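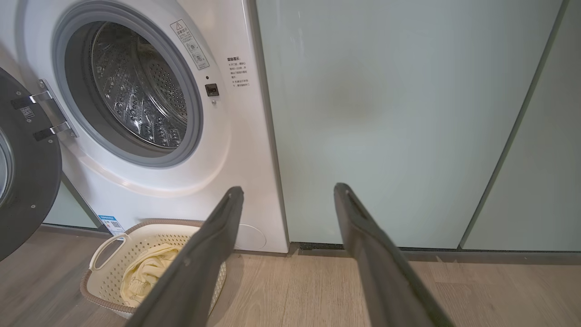 A front-loading washing machine with its door open and a laundry basket on the floor in front of it.

Front loader

A front loader is a washing machine you fill through a round door in the front, with a drum that turns on a horizontal axis. I've looked after the laundry pages of this household encyclopedia for 6 years and this is still the entry I get the most letters about, so I've rewritten it from top to bottom (sorry to anyone who liked the old one!).

The drum
Usually stainless steel, full of small holes so the water can get in and out. The raised bits inside are called paddles, lifters or, in my mum's house, fins. They carry the clothes up the side until they drop back into the water, and all that dropping is what does the washing. Stuff the drum too tightly and nothing drops, so leave a hand's width at the top.

The gasket
The rubber ring round the opening, often grey, also known as the door seal or boot. It has a fold at the bottom where fluff, hair grips and the odd baby sock gather, and it goes musty if you ignore it. I wipe mine with an old flannel after the last load of the day and leave the door ajar overnight. Pantelis Gkikas, who wrote our entry on mould, prefers white vinegar, but check your manual before you copy him, as some makers don't like it near the rubber.

The latch and filter
The door catches on a latch at the side of the opening and stays locked while the machine runs. Many models also have a little cover low down on the front, and behind it is the filter. Put a towel and a shallow dish under it before you unscrew anything. I once got up to 29 pence and a trouser button out of mine at the flat in Jurncombe.

The basket
Not part of the machine, I know, but Tamara Bilyk talked me into including it and she was right. A plastic one with holes in the sides lets damp things breathe, and it sits nicely on the floor under the door, so anything that slips out lands in the basket (mostly). Delicate pale things should go in on top, well away from new jeans.

Names
Older readers may say "automatic". In my family it's just "the machine", as if there were no others.

See also: Top loader; Twin tub; Drying indoors; Limescale

Last revised 29 November 2019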